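June, bench 2, started 9:40

Worked through the handling rules for the server cell today, the draft Jucélia Teixeira sent over from the Rirkham side. Goal was to try each rule on an open chassis and strike whatever can't be followed at the bench. Notes in the order I got to them.

**Rule 1, power state.** Draft says "unit off." Too weak. Changed to: supply cord out of the chassis, cord laid on the bench where the operator can see it. Coin cell stays in unless the job sheet says otherwise. If the cell has to come out, it comes out by hand, never with the gripper.

**Rule 2, grounding.** Strap point for the person was covered, but the draft had nothing on the arm. Added a continuity check from finger mount to bench ground at the start of each shift, written in the log with initials. Jonas Fankhauser wants it after every fingertip change too. Agreed, added.

**Rule 3, approach speed.** The Hubmann controller lets us set a slow zone as a box. Old box started at the top of the chassis wall. Moved it up so the arm is already slow before it crosses the wall. Slow zone is 20 mm/s, no override from the pendant. Override now needs the key.

**Rule 4, fingers closed on entry.** Fingertips go in closed and open only at the target. Draft allowed either. With open fingers the sweep is wide enough to reach neighboring slots and whatever parts stand next to them. Closed only, no exceptions for "short moves."

**Rule 5, keep-out around the CPU socket.** This one took most of the morning. The draft has a single circle centered on the socket, and it's wrong for this board. The bracket is close to square and the retention lever runs along the side nearest the memory slots, so a circle either blocks the slots or leaves the lever unprotected. Redrew it as a rectangle plus a strip for the lever. The strip has its own height limit. Saved in Olulano as zone set 46; the old set is locked, please don't load it.
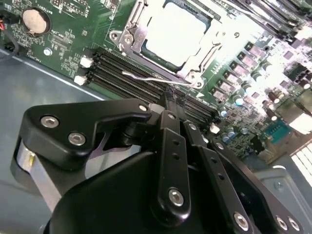
*Rule 5 check. Fingertips together between the memory slots, lever just above them in this view. Board area right of the socket blown out by glare.*

**Rule 6, lighting.** New, wasn't in the draft. Glare on the socket and on the right side of the board is bad enough that I wouldn't trust a visual check from the wrist camera there. Rule as written: if slot latches or bracket edges can't be made out on the wrist view, stop and fix the light before any move below the chassis wall. Diffuser request is in, ticket 2517.

**Rule 7, force limit.** Left at the Gutalano default for now. Don't copy the number into the rules until we have our own readings – Jonas has the load cell until later this week.

Open:

- Latch clips: who opens them, person or arm? Draft doesn't say. I'd write "person" until we have a latch procedure.
- Cable at the battery side of the chassis. Needs a line about tying back loose cables before the arm is enabled.
- Screw check on the finger linkages. Paint marks or torque check? Ask Jucélia what they do over there.
- Page 69 of the old cell manual still shows the circle. Pull it or stamp it void.

Revised draft goes to Jucélia and Jonas tonight. Stopped 4:15, arm parked, key back in the cabinet.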